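Home
Around the House
Paperwork & Bills
Workshop
Contact

Keeping your tax papers in order at home

By Wendy Kershaw

When the tax office shut its counter in Stedasdale, a lot of people here had to start sending things by post or uploading them instead. The closest counter is now at Clutness, and it takes bookings only. You can't walk in with a shoebox any more and have someone sort it out with you, so the sorting has to be done at home.

I worked the front desk at the Iltcombe office for a long time. Most of the trouble I saw came from missing receipts and faded ones, and very little of it from bad arithmetic.

Pick one spot for incoming paper. It should be somewhere you walk past every day. A drawer is too easy to forget. An open basket or tray on a table near the door works well. Everything from the tax office goes in there, opened, with the envelope thrown out unless the postmark matters.
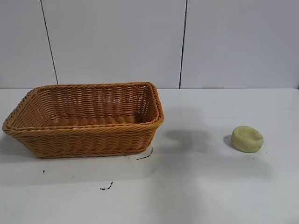
A plain wicker basket will do for the in-tray.

Empty it once a month. Put on the kettle, tip the lot out and make piles: income, receipts, letters that need an answer, and rubbish. Letters that need an answer get done before you get up from the table. If a letter has a due date, write that date on the front in thick pen and stick it to the fridge.

Thermal receipts, the shiny sort from the servo and the hardware store, fade fast. Photograph them the day you get them and write the amount on the back in pencil. Don't laminate them, as the heat turns the whole thing black. Keep them out of the car and away from sticky tape, which lifts the print.

Use plain envelopes, one for each kind of claim. Mark the outside with the year and what's in it, and keep a running total on the flap. My own work expenses envelope came to $1,670 last year and it took me no time to check, as the adding up was already done.

Staples are better than paper clips. Clips catch on other pages and you end up with a phone bill stuck to your bank interest.

If you're posting documents, send copies and hold on to the originals. Write your file number on every page, top right, in case the pages come apart. Ask for proof of postage and staple it to your own copy. Mail that used to be handled in Stedasdale now goes through the Rivadeneyra Street centre, so check the address on your latest letter and don't copy it off an old one.

If you're phoning, ring early. The lines open at 8 am and are slow by ten. Have a pencil ready and write down the time and the name of the person you spoke to. I keep an exercise book just for this.

For storage, a lidded plastic tub is better than cardboard if you have silverfish or a damp cupboard. Keep it off the floor. Label the end that faces out. When a year is old enough to go, check the rules for your own situation first, then shred it. Shredded paper can go in the compost in thin layers, but leave out the thermal receipts and any window envelopes.

Start in June if you can. By the time the forms are due, the envelopes will be full and the totals on the flaps will be ready to copy across.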